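FOR IMMEDIATE RELEASE
Dec 30, 2021

Walmont puts two grippers through 413 everyday grabs, and we have a favorite

Hi, it's Delphine Schumacher from the Walmont test bench. Our marketing folks usually write these, but they let me have this one, and I've been wanting to talk about it since July!

Here's the news. Walmont has finished a side-by-side trial of two parallel grippers, the Brakemora and the Nuser, and starting in the new year we'll be shipping the Nuser as the standard hand on our small tabletop arms. The Brakemora stays in the catalog as an option (more on that below, because I'm fond of it). We're also putting the full results up for anyone who wants them, including the ugly parts.

Why a trial at all? Our customers are mostly small labs and teaching shops, and they kept asking us the same thing: which hand should I buy if I don't know yet what I'll be picking up? We had opinions. We had lots of opinions, some of them loud. What we didn't have was a fair comparison done on one arm, with one controller and the same set of tasks, so my colleague Hacer Değirmenci and I sat down and wrote one.

The rules were simple. Both grippers went on the same arm, driven by the same Chowdhury controller with the same force limit. We weren't allowed to retune between tasks, which hurt (I like to retune). Each task was something you could explain to a visitor in one breath: put the cap on the marker, move the folded cloth, take the spoon out of the mug and lay it across the blocks. Hacer picked the tasks and I ran them, so I couldn't stack the deck with the ones I knew I'd win.

Over the whole trial we logged 413 attempts. The Nuser failed 22 of its share and the Brakemora failed 69, and before anybody writes in, yes, the two had the same tasks in the same order, with one odd attempt left over at the end that went to the Brakemora.

Most of that gap comes from thin, smooth, tilted things. The Brakemora has wide, flat fingers with a hard pad, and it's wonderful on boxes. Give it a block and it will hold that block all afternoon. But a spoon handle leaning out of a mug at an angle is a nasty little target for it. The pads meet the handle on one edge, the handle rolls, and now your spoon is pointing somewhere you didn't plan. The Nuser has narrower fingers with a soft, slightly grooved pad, and the handle tends to settle into the groove. It isn't magic. It still lost a few of them, usually when the approach was too low and a fingertip bumped the rim.

The spoon task turned out to be the one everybody in the office wanted to watch. "It's the only test where you can see from across the room whether it went well," Hacer says, and she's right. You have to pull straight up far enough to clear the mug, turn the handle flat, and come down gently enough that the blocks stay where they are. Come down too fast and the near block scoots. Let go too early and the spoon tips off. We scored a placement as good only if the spoon was resting on both blocks with the arm fully backed away, and the mug had to be still standing, obviously.

We also learned a thing or two about cameras, which wasn't really the plan. We'd started with a camera on the wrist only, and it loses sight of the far block just when you need it most. Adding a fixed view of the table helped us judge placements much more fairly, and we ended up scoring everything from that one. Both of the views that follow come from the fixed side, with the arm parked out of the way.
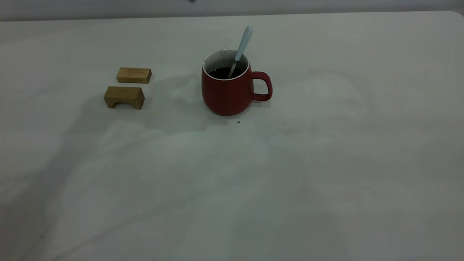

Spoon in the mug, and below, spoon across the blocks.

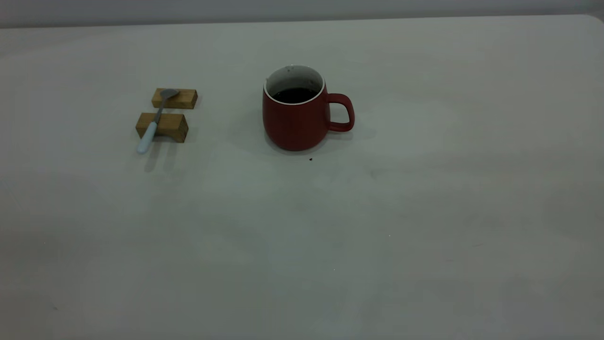

Now, what does all this mean if you already own one of our arms? If you have a Brakemora and you mostly move boxes, parts trays or blocks, please keep it and be happy. I mean that! On flat-sided objects the two hands came out so close that I wouldn't spend money on the difference, and the Brakemora opens wider. If you work with utensils, pens, tools with round handles or anything that leans, the Nuser is worth the swap. It bolts onto the same wrist plate and takes the same cable, and the settings file we used in the trial will be included, so you can start from our numbers and then change them as much as you like (unlike me).

The soft pads do wear. We changed ours twice over the course of the trial, and the hard pads on the Brakemora never needed changing, so think about that if your arm runs all day. A spare set of 2 pads will come in the box with every new arm.

Next up for us is controllers. The Chowdhury did everything we asked of it, but we've had requests to run the same tasks on something cheaper, and Hacer is already building the task list and won't show it to me. Fair enough. If there's an object that drives your gripper crazy, send it our way and we'll try to get it on the list.

The task sheets, the scoring notes and the attempt log are free to anyone who asks, and so is the settings file, even if you bought your arm from somebody else.

About Walmont
Walmont makes small tabletop robot arms for labs, classrooms and workshops.

Press contact
Delphine Schumacher, Walmont test bench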